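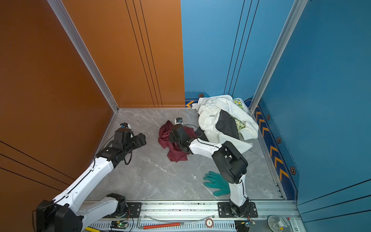
Opposition leader Bogdan Neagu criticized the Atinga regional government on Tuesday for refusing to change its budget plan, after a petition against the plan was signed by 1163 residents.

Neagu was speaking in the morning program of Radio Gerner. He said the governor, Mansa Bonsu, had been asked three times in the assembly if she would reopen the discussion on the small business tax, and each time she gave the same answer.

"She says the plan is good and people will understand it later," Neagu told the station. "But the shop owners must pay now. They cannot pay later with understanding."

The plan raises the yearly registration fee for small firms from 900 to 990, an increase of 10 percent. It also moves the date of payment from the autumn to June, and this second point has caused more anger than the fee itself. Many firms in the Nukness district earn most of their money in the summer months.

Governor Bonsu did not take part in the program. Her spokesman, Kobina Arthur, said in a written answer that the budget was passed by a clear majority and that the government sees no ground for a new vote. He added that firms with fewer than two employees can ask for a delay of payment, and that the form for this will be published before the end of the month.

Akua Boateng, who represents Nukness and belongs to the governor's own party, took a softer position. She said she still supports the budget as a whole, but she would like the payment date to be moved back to the autumn. "I voted yes and I do not regret it," she said. "The date is a different question, and we can correct it without opening everything again."

Neagu's party has 10 seats in the assembly and cannot force a vote alone. It would need the support of at least two members from the government side. Neagu did not want to say if he had already spoken with Boateng.

The finance group of the assembly meets again next week. The payment date is not on its agenda so far.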